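## 4. Setting up a GIC ladder

If you've been through section 3, you already have your chequing and savings accounts in Flesten and the balances match your bank. If they don't match, go back and fix that first. I mean it. I once built a whole ladder on top of a savings balance that was out by a single transfer, and I spent a Sunday taking it apart again.

A ladder, if you haven't met the word, is a set of GICs that come due one after another, so part of your money comes free on a regular schedule. Flesten can track the lot, tell you when each one matures, and put the interest in your forecast. It takes a bit of setting up (the screens were clearly designed by someone who'd only ever owned one GIC) but once it's in, you hardly touch it.

### Before you start

Have these in front of you:

- the confirmation slip or PDF for each GIC
- the name of the account each one was bought from
- the name of the account each one pays out to, if it's different
- your login for Iltico, if you use it for downloading transactions

The confirmation is the thing you want, and a monthly statement won't do. Statements often show the value with interest so far added in, and Flesten wants the amount you put in on day one.

### 4.1 Make the ladder

1. Open **Accounts > New > Group**.
2. Pick **Term deposits** from the list. It's under Savings, which threw me, as I kept looking under Investments.
3. Give it a name you'll recognize in a year. Mine was called "Ladder" until I started a second one.
4. Leave **Count as available cash** unticked.
5. Choose your base currency and click **Save**.

**Caution:** You can't change the currency of a group once there's anything in it. If you've got U.S. dollar GICs as well, give them a group of their own.

About step 4: with that box ticked, Flesten adds everything in the ladder to the "what can I spend" figure on the front page. It looks lovely. It also tells you that you can afford a new roof with money that's locked up for another three years. Ville Riihimäki, who proofread this guide for me, likes to keep it ticked for his cashable GICs, and I suppose that's fair enough, but put those in a separate group too.

### 4.2 Add the rungs

Each GIC is a "rung". Start with the one that matures soonest and work outward. The order makes no difference to the math, but the list sorts itself by entry order the first time you see it, and it's a lot easier to check when it already makes sense.

1. Select the group and click **Add rung**.
2. Type the principal. For a practice run I'd use a made-up one of $500, which you can delete afterward.
3. Enter the issue date and the maturity date straight from the confirmation. Don't use the term buttons. They work out the maturity date for you and take no notice of weekends or holidays.
4. Enter the annual rate as a percentage, without the percent sign.
5. Set **Compounding** to match your paperwork. The choices are annual, semi-annual, monthly and "simple, paid out".
6. Under **Pays to**, choose where the interest goes.
7. Save, and repeat for the next one.

**Note:** "Simple, paid out" is the setting for a GIC that sends you the interest every year or every month. If you choose annual compounding for one of those, Flesten will count the interest twice, once inside the GIC and once when it lands in your savings account.

**Note:** For terms shorter than a year, the rate on the slip is still an annual rate. Enter it as printed and let the program do the rest.

There's a **Copy rung** command on the right-click menu, and it's a real timesaver if you bought the whole ladder on one day. It copies the rate along with everything else, so change the rate on each copy before you do anything else. Longer terms usually pay something different from shorter ones, and a ladder where every rung has the same rate is the first thing I look for when somebody writes to say their totals are wrong.

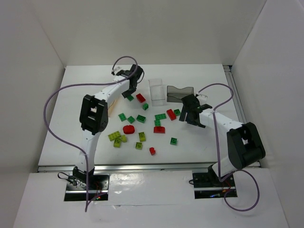
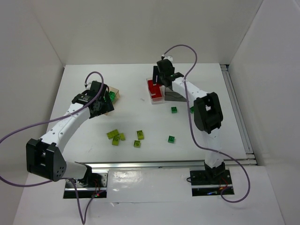 *Two robot arms over the white table, with the plastic bricks.*

### 4.3 Check it against your paperwork

Don't skip this one! Click **Group > Schedule** and you'll get a table with one line per rung, showing principal, interest and the value at maturity.

1. Compare each maturity value with the one on the confirmation. Most issuers print it.
2. If yours is out by a cent or 2, leave it alone. It's rounding.
3. If it's out by more than that, check the compounding first and the dates second.
4. When every line agrees, click **Lock schedule**.

Jörg Haberkorn wrote to me after the first version of this guide with a difference of $12 that he couldn't get rid of. We went back and forth for nearly a week. His issue date was the day he'd placed the order, and the GIC had been issued a few days later. So read the date off the slip even if you remember perfectly well which day you bought it.

**Caution:** Locking stops you editing the rates and dates by accident. It doesn't stop an Iltico download from adding a duplicate rung. See 4.5.

### 4.4 Tell it what happens at maturity

Every rung needs an instruction. If you leave it blank, Flesten assumes the money just sits there earning nothing, and your forecast goes flat from that date on.

1. Open the rung and go to **At maturity**.
2. Choose **Pay out**, **Renew principal** or **Renew principal and interest**.
3. If you're renewing, fill in the new term. For a normal ladder, that's the same as your longest rung.
4. Fill in **Assumed rate**.

The assumed rate is a guess, and it's your guess. I put in something a bit lower than what's on offer today and then try not to fiddle with it every time there's a gloomy headline about growth or a cheerful one about jobs. If you'd like to see what a drop would do to you, use **Forecast > What if** and leave the rungs themselves alone. The What if screen throws everything away when you close it - handy for this, annoying if you wanted to keep it.

**Caution:** None of this tells your bank anything. Setting a rung to Pay out in Flesten won't stop the real GIC from rolling over. You still have to give the bank your instructions, and there's often a cut-off some days ahead of the maturity date.

5. Click **Remind me** and set it early enough to leave you time to shop around for rates. I've got a rung coming up in May and my reminder is already sitting there nagging.

### 4.5 If you download through Iltico

Skip this part if you type everything in by hand.

1. Go to **Downloads > Iltico > Match accounts**.
2. Find your GICs in the left-hand column. They'll probably have dreadful names, mostly digits.
3. Drag each one onto its rung on the right.
4. For any GIC you don't want updated, choose **Ignore**. Don't leave it unmatched, or it'll be added as a new rung on the next download.
5. Run one download and look at the schedule again.

If your GICs are held through a brokerage, the download may lump them into one line called "Fixed income". Donel accounts did this to Pentti Saarinen and they did it to me as well. You can't split the line. Set it to **Ignore** and keep the rungs up to date yourself, which is only a few minutes' work when something matures.

**Note:** After a download the lock symbol sometimes disappears from the schedule. The lock is still on. Close the group and open it again and the symbol comes back.

### 4.6 Deleting your practice rung

If you made one in 4.2, right-click it and choose **Delete**, then **Delete and remove history**. Plain Delete leaves a matching withdrawal behind in your savings account, and you'll wonder where it came from at tax time. Unlock the schedule first if you've already locked it.

Interest slips and the yearly tax report are in section 5.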